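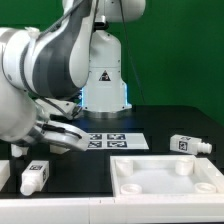
Opoku Neighbourhood Plan Steering Group
Minutes, 2021-08-01

1. Minutes of the previous meeting adopted.

2. Bakero Road rezoning. Staff reported 61 written submissions, most on building height and parking. Height limit to stay at 3 storeys next to existing houses. Carried.

3. Jivgate Centre lands. Fomivance to revise the traffic study to include the school entrance. Deferred to October.

4. Laneway lighting. Referred to council.

Meeting closed at 6 pm.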